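Questions people ask us about the Flurness control stack

We get a fair amount of post about Flurness, our planning and control software for two-armed work, and quite a lot of it asks the same handful of things, so Milagros Navarrete and I have tried to gather the answers on one page. Some of them have grown rather long. If you'd like the short version of anything, write to us and we'll do our best!

What does Flurness do, in plain words?

It takes a goal ("pick this up by both ends and open it out") and turns it into joint commands for two arms, many times a second, while keeping an eye on what the cameras and force readings are saying. Perception, planning and the low-level controller each run as their own process and talk over a small message layer called Gallardo, which you can also use by itself if that's the only part you fancy. Plenty of people do, and we're always pleased to hear about it.

Do I need to use your perception module?

No. The planner only wants a set of candidate grasp points with a confidence for each, and it doesn't mind where they come from. Thodoris Manolakis wrote the adapter layer with exactly that in mind, and we know of people feeding it points clicked by hand on a screen, which is slow but a lovely way to find out whether your trouble lies in the seeing or in the moving.

Why does the wrist camera stream drop out of the estimate when the arm moves quickly?

This is the question we get most, and people often think they've broken something, so let me put your mind at rest. Every wrist frame gets a sharpness score and a feature count before it's allowed anywhere near the pose estimate. When an arm swings between two poses, the wrist camera may be looking at nothing useful at all, and smeared into the bargain. A frame like that will happily match against anything, and the estimate wanders off without a word of complaint in the logs.

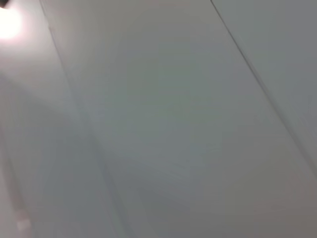
So the filter holds back a low-scoring frame and leans on the joint encoders and the head view until the score comes back up. By default it will carry on that way for 9 frames in a row before it asks the planner to slow down. You can raise the limit in the settings file, though I'd try lowering your top speed first – it's kinder to everything downstream. The rejected frames are still saved in the log, marked as unused, and it's well worth scrolling through a few of them when you're tuning.

Can I just turn the filter off?

You can, and there's a switch for it, but please do it with the replay tool and a recorded run before you try it on real arms. Leonilde Veloso keeps a page of odd replays in the Tundlow folder of the repository, and a good many of them began with that switch.

How does the planner cope with soft things like cloth and bags?

Less tidily than it copes with boxes, I'm afraid, but better than it used to. With a rigid object the two arms can be treated as a closed chain and the sums are well behaved. With fabric, each hand has its own small opinion of where the object is, and the shape between them changes every time either one moves. 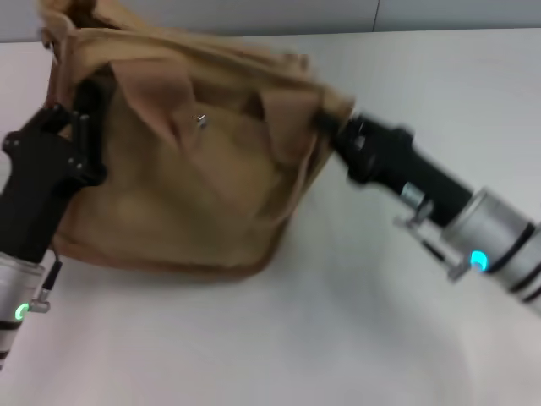

We don't try to model every fold. The planner keeps a very rough picture: two held points, a limit on how far apart they may go, and a guess at how much material is hanging between them. It took us 4 attempts to settle on something that simple. A canvas bag held at both ends is a good test, with the top edge pulled taut between the grippers while the body sags down in the middle, so that the distance between the hands tells you very little about how low the bottom is. For that we use the head camera, which looks for the lowest visible edge of the fabric and passes a clearance above the table to the controller. If your lighting gives you soft shadows on a pale tabletop, raise the edge threshold a little, or the shadow may be taken for cloth.

My arms pull against each other. What should I change?

Look at the tension limit before you touch the gains. The two controllers share one limit through Gallardo, and if the messages are arriving late each arm works from stale numbers and corrects for a pull that has already gone. The timing view in the Diltalville dashboard shows the delay for each arm. Anything steadily over 5 milliseconds deserves a look at your network card settings.

Who do I write to?

Leonor Sequeira looks after bug reports and Tomás Barreto after anything to do with new arm drivers. Please attach the log folder and your settings file, and tell us which version you're running. We try to reply within 2 working days, a little longer in January.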